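About Dillside

Dillside is a live music room and small record label on Skulska Street. We opened in an old print shop 27 years ago and have put on shows there ever since. Most of what we book is punk, folk and loud guitar music, and a good part of it has something to say about wages, housing or the courts. Bands can speak their minds between songs. We don't read set lists or screen captions before a show.

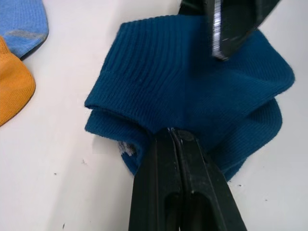

Do you tell artists what they can say on stage?

Artists decide that for themselves. Our contract covers start times, volume and pay, and it says nothing about politics.

The main room has a low stage at the east end and a balcony on two sides. Back in our first winter the heat failed in February and the show went on with coats on. The Uddin Room upstairs is for acoustic sets, talks and record release nights – it holds almost 20 people seated.

Our label, Nemska, started as a way to sell live tapes at the door. It now puts out vinyl and downloads by bands who have played here. The first pressing of our benefit album sold 1,935 copies, and the money went to a local legal aid fund.
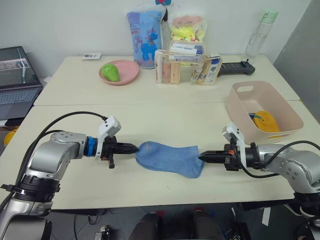
How does a band get booked?

Send three songs and a short note through the booking form. We listen to everything, and a reply usually takes 20 days. Touring bands should tell us which dates they have open.

Booking for the fall season closes on 17th June. The box office opens one hour before doors on show nights, and tickets left at the desk are held until the headliner starts.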